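About Us

Turnel started with one gray bench and a pile of clean laundry that never seemed to get put away. We loved the bench. We did not love the pile! So we began teaching people how to fold, sort and store their clothes in the rooms they really live in, on whatever soft, flat surface they happen to have, and we've been at it ever since.

Our home is a converted shop in Drivville, with 14 places in each class and a big padded seat everyone fights over (gently).

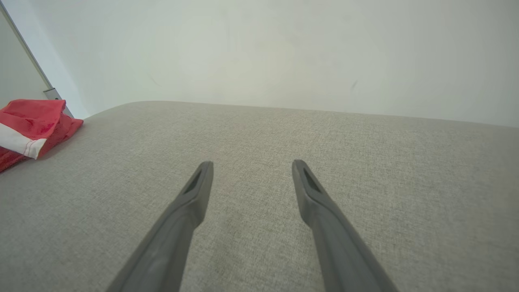 We're very fond of a fabric surface for this kind of work. Sleeves stay where you lay them, slippery sports shirts don't slide off, and you can smooth out a hem with the flat of your hand. A table is fine too, and we have those, but most of our students fold on a bed or a couch at home and we like to practice the way they'll do it later.

The beginner course runs for 13 weeks. You'll do T-shirts first, then towels, then the dreaded fitted sheet, and by the end you're packing a whole closet shelf. Our Adano method is three folds and a turn, and it works for nearly everything with sleeves. The Ghasemi Room, next door to the main classroom, is open to past students who want to bring a basket along and fold in company – there's usually music on, and someone always has a tip about hoods.

Team uniforms have become a bit of a passion for us. Red ones, striped ones, ones with big numbers that crease if you fold across the print...
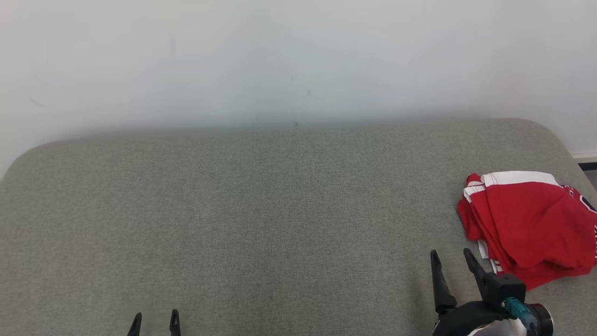

Drivville, December 29, 2021

New beginner classes open in April, and we can't wait! We're adding an evening group for parents with kids in sports, with jerseys and practice gear from the very first session. Bring your own laundry, clean please, in any state of crumple you like.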